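Secado de hierbas aromáticas en casa: comparación de tres métodos
Trabajo de la asignatura Tecnología de los Alimentos
Autores: Tsion Gebretsadik, Fulgencio Moya y Szabolcs Kiss
Tutor: Wondimu Moges

1. Introducción
El secado es una de las formas más antiguas de conservar plantas aromáticas. Al perder agua, la hoja deja de ser un medio favorable para los mohos y puede guardarse varios meses. En este trabajo comparamos tres maneras de secar menta, orégano y albahaca en una vivienda normal, sin deshidratador eléctrico: en manojos colgados, extendidas sobre papel y extendidas en recipientes con perforaciones.

2. Material y procedimiento
La menta y el orégano procedían del huerto del instituto; la albahaca se compró en el vivero Prollach. Todas las plantas se cortaron en mayo, a primera hora de la mañana. Se retiraron las hojas dañadas, se lavaron con agua fría y se escurrieron con un paño.
De cada especie se prepararon tres lotes de 200 gramos, uno por método. Los lotes se dejaron en una habitación interior, sin sol directo y con la ventana entreabierta. Cada tarde se pesaron con una balanza de cocina Stunard y se removieron las hojas extendidas. Los manojos no se tocaron, salvo para pesarlos.
Dimos por terminado el secado cuando el peso no cambió entre dos medidas seguidas y la hoja se rompía al doblarla.

3. Resultados
El orégano fue la planta más fácil. En recipiente perforado quedó seco en cinco días y en manojo tardó 8. Sobre papel se quedó en un punto intermedio. El peso final del lote en recipiente fue de 39 gramos.
La menta siguió el mismo orden, aunque con más diferencia entre hojas grandes y pequeñas. La albahaca dio problemas en los tres casos: se oscureció, y en el manojo aparecieron manchas en las hojas del centro – las que estaban más apretadas. Ese lote se desechó.

4. Discusión
La circulación del aire parece ser el factor principal. Sobre papel, la cara inferior de la hoja apenas se ventila y hay que removerla a menudo. Con agujeros en las paredes y en el fondo, el aire entra también por los lados. 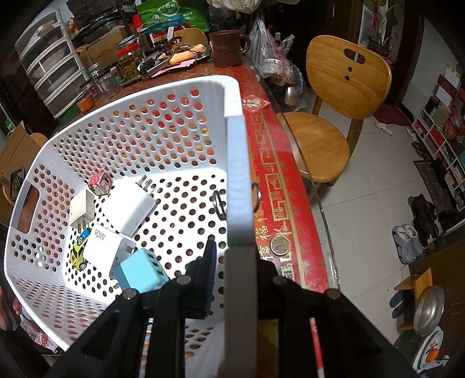

¿Conviene secar las hojas al sol para acortar el proceso?
Para uso culinario es preferible la sombra, porque el sol directo decolora la hoja y le hace perder parte del aroma.

No medimos la humedad de la habitación, y es la principal limitación del trabajo. Tampoco repetimos los ensayos, así que las diferencias de un solo día deben tomarse con cautela.

5. Conservación
Las hojas secas se guardaron enteras en tarros de cristal con tapa, dentro de un armario. A los 30 días se abrieron y se olieron. El orégano y la menta mantenían el aroma; la albahaca olía a heno. Para esta última proponemos probar la congelación en un trabajo posterior.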